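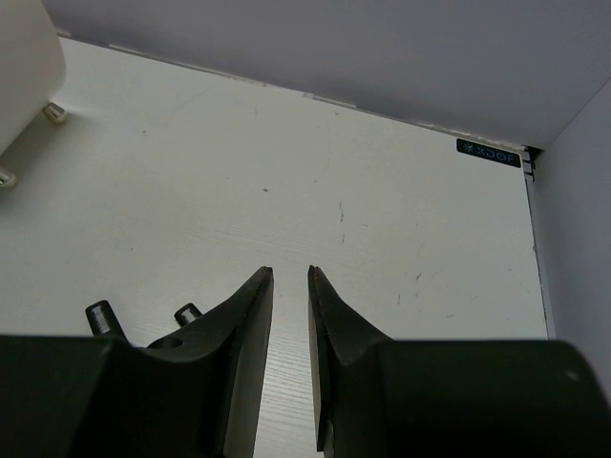 Why do minutes sent out a week after a meeting get so few corrections?
Most readers have forgotten the wording by then, so they check only the items with their own name on them.

February
By Solène Renaud

Speaker notes: Keeping Usable Minutes

Open with the Petkov case. Two teams left the same meeting with different delivery terms. The minutes said "terms agreed" and gave no terms. Read the line aloud, then pause.

Define the three record types: verbatim, summary, decision-only. This talk covers decision-only. Mention that the Nusberg office still keeps summaries for its board and that the method does not replace them.

Entry format: decision, owner, due date, source document. One line each. If the owner is a department, the entry is incomplete. Ask for a name before moving to the next agenda item.

Timing. Draft goes out within 24 hours. Corrections close after 14 days. Later changes are entered at the next meeting as amendments, and the original line stays as written.

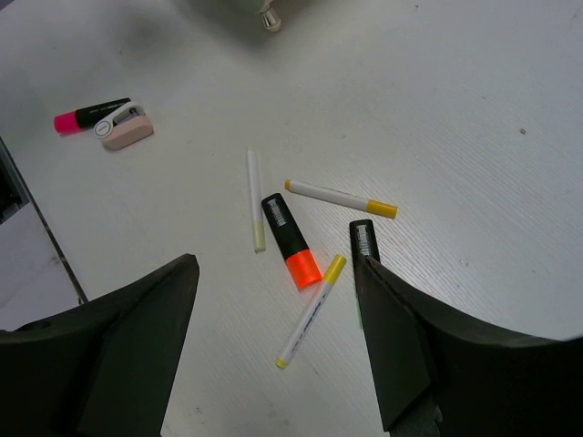
Solène Renaud

Marking up a draft: one color for decisions, a second for open items. Further colors slow the second reader down. Pens or software, same rule.

Farar template: show the blank version first, then the filled one. Point out the "not decided" column. Ismail Sqalli added it after the Jimau review, where deferred items were dropped from the record and came back as new business.

Attendance: note late arrivals by agenda item. Clock times are optional.

Exercise, if time allows. Pairs reduce a page of summary minutes to decision lines and compare owners. Skip if running past the hour.

Questions. Expect one on recordings. A recording supports the minutes until they are approved; retention after that follows local policy.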